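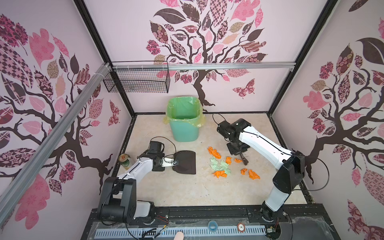
Home Services Household Safety Publications Contact

Securing the Kitchen and Workshop Against Tremors

Household Safety Section, Vasilakis Municipal District
Reviewed in June

Residents of the district are asked to go over their kitchens, pantries and home workshops at least once a year with ground movement in mind. The guidance on this page applies to houses and apartments of ordinary construction. It does not replace a structural inspection, which must be requested separately from the Building Office.

Most of the work can be done in one afternoon with a drill, a screwdriver and a stud finder. Tenants should obtain written permission from the owner before drilling into walls. The Household Safety Section will supply a standard letter for this purpose on request.

Cabinets and shelves

Wall cabinets should be fastened through the back panel into studs or solid masonry. Fixings that pass only into plasterboard are not acceptable for a cabinet that holds dishes. If the position of the studs does not suit the cabinet, a wooden rail may be screwed to the wall first and the cabinet fastened to the rail.

Fit a positive latch to every cabinet door above counter height. Magnetic catches open too easily under shaking and should be treated as a convenience only. Child-safety latches of the hook type are suitable and cost little. Test each one by pulling the door sharply several times.

Heavy items belong on the lowest shelf. This includes cast-iron pots, mixers, stacked plates and glass storage jars. Lighter goods such as cereal boxes and plastic containers may go above. A strip of wood or a tight cord across the front of an open shelf will hold back bottles, provided that it is set at one third of the height of the tallest item.

Non-slip matting under plates is recommended. Cut it to the full depth of the shelf, wash it twice a year in warm soapy water, and replace it when it no longer grips.

Appliances

Refrigerators and freezers should be strapped to the wall near the top. Lock the casters where there are any. A gas range must have a flexible connector fitted by a licensed technician; residents must not attempt this work themselves. Water heaters require two straps, one in the upper third of the tank and one in the lower third, with the lower strap kept well clear of the controls. A full 200-liter tank is heavy enough to break a wall fixing that was intended for shelving, and the hardware should be chosen accordingly.

Countertop microwaves may be held with adhesive fasteners. Clean the surface with rubbing alcohol, let it dry, and leave the fastener for a full day before putting any load on it.

Know where the gas and water shutoffs are. Attach the correct wrench to the pipe beside the gas meter with a length of wire, and show every adult in the household how to use it. Gas should be turned off only if there is a smell, a hissing sound or visible damage to the line. Once it is off, it may be turned on again only by the utility.

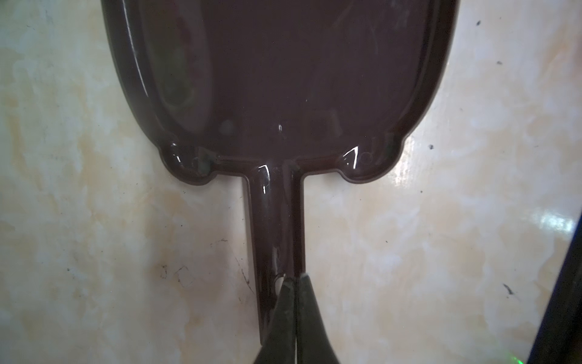 Cleaning supplies need the same attention as food. Bleach and ammonia products must be stored in separate cabinets, each in a tray with a raised edge. Lids should be checked for cracks. Anything in an unlabeled bottle should be taken to the district collection point and not poured down the drain.

Water and pantry stock

Store drinking water in food-grade containers, away from direct sunlight and away from paint, fuel and pesticides. Mark each container with the date of filling. Under the district schedule, home-filled containers are emptied and refilled every 180 days. Commercially bottled water follows the date printed by the bottler.

Keep canned goods in shallow cardboard boxes on the floor of the pantry, with the labels facing out. Include a manual can opener. Households with infants or with members on special diets should hold a separate box and check it each season.

The home workshop

Hand tools hung on open hooks will fall. Use hooks with a spring closure, or move the tools to drawers that latch. Chisels and saws should have blade guards and should not be kept above shoulder height.

Bench grinders, drill presses and table saws are to be bolted to the bench, and the bench to the wall or floor. Lumber stored upright should be held by a chain at two heights. Sheets of plywood are better laid flat, if the space allows.

Solvents, varnish and paint should be kept in a closed metal cabinet near the floor, and oily rags in a lidded metal can outside the house. Compressed gas cylinders must be chained individually - a single chain around several cylinders is not sufficient.

After a tremor

Put on sturdy shoes and work gloves before entering the kitchen. Open cabinet doors slowly, standing to one side. Pick up large pieces of glass by hand with gloves, sweep the rest, and finish with damp paper towels, which should be thrown away and not rinsed. Vacuum cleaners should not be used on liquid spills or where a gas leak is suspected.

Discard food from any open container that was near broken glass. Do not light a stove, candle or cigarette until the gas line has been checked. Photograph any damage before cleaning up if a claim is likely to be made, and keep the receipts for materials used in temporary repairs.

Latches and straps should be inspected again after every tremor strong enough to be felt indoors. Screws that have worked loose should be moved to a fresh hole. Aftershocks may follow over several days, and items that have been returned to high shelves may fall a second time.

Assistance

Residents who are unable to carry out these measures may apply for a home visit. Applications are received by Sofia Athanasiadis at the Household Safety Section between 9 a.m. and 1 p.m. Technical questions on straps and wall fixings should be addressed to Lauri Kemppainen of the Building Office. The full guide, 17 pages with drawings, is available at the front desk without charge.

Related pages

Storing Water in Small Apartments
How to Request a Structural Inspection
Fastening Bookcases and Tall Furniture
Gas Shutoff: Instructions for Building Managers
Household Chemicals: Collection Points and Hours

Household Safety Section, Vasilakis Municipal District | Contact | Copyright | Back to top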